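Saron Street kitchen, the cabinets

Quick page, more to come when I get a minute. Marjorie Mellor has questions about the cupboards before she decides on hers, and Dilwyn Powell has the same ones for the Skesby place, so answering everything once and you can both read it.
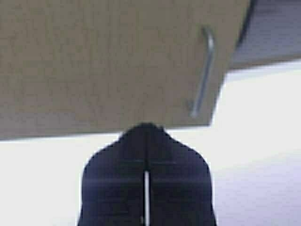 Color first, that's what everyone asks. Beige, sort of putty. Flat fronts, no molding, no grain, matte finish. Marjorie, you wanted "not white but not brown" and I think this is it. Silver bar pulls, set upright. We looked at knobs for weeks and went with the bars in the end, easier to grab with a dishcloth in your hand.

Some notes while I'm here, same order as the questions came in.

Price. Doors and pulls together came to $1,211, delivery in. The first quote was $1,000 even but that left off the pulls and the two end panels, so watch for that. Menon did the doors. Hemano quoted $802 for a shinier finish and I nearly went for it, then saw it in a neighbor's kitchen with the lights on. Every fingerprint.

Wait. Ordered in October, they said three weeks, it was closer to six. Nobody's fault I guess but we had plates in the bathtub.

Cleaning. Damp cloth, drop of dish soap, dry it after. Don't use the scrubby side of the sponge, I did that once by the stove and theres a dull patch now if you know where to look.

Pulls. Screws go in from the back of the door. They work loose, so tighten them by hand after the first month. Mark your holes with a paper template taped on, not by eye. Dilwyn, I know you will do it by eye.

Inside. Shelf paper, plain. Mugs and cereal bowls at the low end by the kettle, baking pans up top where I can't reach them without the stool. Spices moved twice already and will probaby move again. The big soup pot still has no home, it lives on the stove.

Paint. Walls are staying as they were for now. I tried a warm gray sample next to the doors and it looked muddy by 4 in the afternoon. Going to try something creamier.

Would I do it again, yes, same doors. Would order one spare though. They charge 106 for a single and it takes just as long to come as a full set.

Samples are in the hall drawer if either of you wants to borrow one. Please bring it back, I still need it for the paint store.

Pantry next, once the shelves are up.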